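Teaching by hand: the sorting bench at Rulero

Gallery page, updated 5 April 2026
Text by Hayley Tunstall. Bench work by Ieva Rozīte and the Kļaviņa bench team.

Rulero is our small workshop in Pretport for showing robots ordinary jobs. We don't write out the movements in code. A person moves a pair of hand-held leader arms, the two arms on the bench copy them, and the whole run is recorded: joint positions, gripper opening and the camera views. A model is then trained on the recordings.

Sorting snacks into bins is the task we have spent most time on since September. We have kept 1070 runs of it so far. Ieva did the early ones alone, and most of the rules we now use for operators come from her notes. 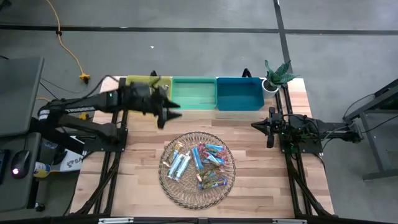 Wrapped snacks are awkward things to pick up. The film slides, the ends crumple, and a bar lying under two others tends to bring its neighbours with it. With the basket still well filled and wrappers overlapping on its right-hand side, the operator has to decide which one to free first. Our rule is to take whatever lies on top and leave the buried ones until they are clear. The fingers are pointed, so they go in at the end of a wrapper and close across it. Gripping in the middle works as well, but the bar often swings on the way to the bin.

Bins
There are three, set along the far side of the bench: yellow-green, mint green and teal-blue. Either arm may reach into the middle one, so operators agree with themselves before a run which arm has the right of way. Ieva leads with the left. A run where the arms touch is thrown out, even if every item ends up in the right place.

Pace
New operators go too fast. The arms can keep up, but quick runs are full of small corrections and the model learns those too. We ask for a steady reach, a short stop above the item, then the grip. A full basket takes some 43 seconds longer done this way than when people rush it.

Mistakes
A dropped bar stays in the recording if the operator picks it up again cleanly. We want the model to see how a drop is put right. Two drops in a row and we stop, empty the bins and start over.

Resetting
Everything goes back into the basket by hand, tipped in loosely and not arranged. The first sets were laid out too neatly – all the bars side by side – and the trained model did badly as soon as they were piled up.

Next
The same bench goes to the Flivville open day, where visitors will be able to try the leader arms for themselves. Bookings are through Hayley at the Pretport workshop. Children are welcome with an adult, and each turn is two baskets.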